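Switching Majors Twice and Still Graduating: What I Learned From My Own Transcript
Final report for the Independent Study in Student Experience
Lertchai Wongsuwan

Why I picked this

When I signed up for this independent study I was supposed to write about tutoring. I had a whole outline! Then in October I sat down with my advisor, Dr. Vasić, to check what I still needed to graduate, and we spent most of the hour untangling how I'd gone from civil engineering to linguistics to electrical engineering and which of those classes still counted for anything. She said (half joking, I think) that I should write it up so the next person wouldn't have to start from nothing. So I dropped the tutoring outline and did that.

My main question was pretty simple. What does changing your major cost you, in credits and in time, and what makes it cost less? I used my own records and a short online survey, and I talked to a few people who had been through it.

How I got the numbers

The survey went out through the student list at Mundovis Hall, which is where I live, and through the Zetau peer mentoring group. I sent it to 200 students and got 125 answers back, which made me really happy, because my roommate had bet me a burrito that I'd get fewer than 30. Answers were anonymous. I asked if they had ever changed majors, when they did it, whether they lost any credits, and who they talked to first.

There's an obvious weakness here. People who changed majors were probably more interested in answering than people who didn't, so I wouldn't use my survey to say how common switching is on our campus. I mostly used it for the comments. I also left the comment box with a limit of 500 characters, and a lot of people ran right into it and stopped mid-thought, so if anyone repeats this, please make the box bigger.

My own case

I came in as a civil engineering major. I liked bridges, and I liked telling people I was going to build bridges. I did fine in calculus and physics and was bored to tears in surveying. In the spring I took an intro linguistics class to fill a requirement and fell hard for phonetics - spectrograms, formants, all of it. I changed majors before finals week without talking to anyone, which I don't recommend.

Linguistics lasted a year. I loved the sound side and struggled with syntax, and I kept asking my phonetics instructor questions about how the recordings were made, what the filters were doing, why the microphone mattered. She finally told me I should go sit in on a signals class. I did, and I stayed for the whole lecture and the office hour after it. That's how I ended up in electrical engineering.

When I made the second switch, 16 of my credits had nowhere to go except free electives, and the degree only had room for part of them. Calculus and physics carried straight over, which saved me. Phonetics got approved as a technical elective after I wrote a one-page petition and attached the syllabus. Surveying is just a souvenir at this point.

What people told me

The comment that came up again and again was that students waited too long to say anything. Several wrote that they knew during their first year and kept going because they'd already bought the books, or because a parent had told the whole family what they were studying. One person wrote that she rehearsed the phone call home every Sunday for a whole semester before she made it. I felt that one.

The second big theme was that nobody's first conversation was with an advisor. It was a friend, a lab partner, a sibling, sometimes a TA. I don't think that's bad, but friends don't know the petition rules, and the petition deadline is early in the term. I missed it the first time and had to wait.

People also liked the Zuneck planner, the degree audit tool we all have access to. You can run a "what if" audit with any major and it shows you which classes move over. The catch is that it doesn't know about petitions, so it makes things look worse than they may turn out to be. Mine showed phonetics as wasted, and it wasn't.

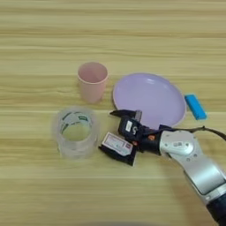 Does a second change of major always mean an extra year? It depends mostly on how much math and science you already have and when you file the paperwork. In my case it meant one extra semester plus a summer class.

What I'd suggest

I'd like the peer mentors to keep a folder of old petitions that were approved, with names taken off. Mine would have taken one evening instead of three weekends if I'd seen what a good one looked like. I'd also move the petition deadline back, though Dr. Vasić says the registrar has heard that before.

For students, run the what-if audit before you tell yourself it's too late, and bring the printout to an appointment. Sit in on a class in the new major too, a regular one in the middle of the term. I got more out of that one signals lecture than out of every brochure I picked up.

Thanks to everyone who filled out the survey, to the mentors at Zetau for sending it around, and to Dr. Vasić for reading two drafts of this. The survey questions are in the appendix, and my approved petition is on file with the department if anybody wants to copy the format.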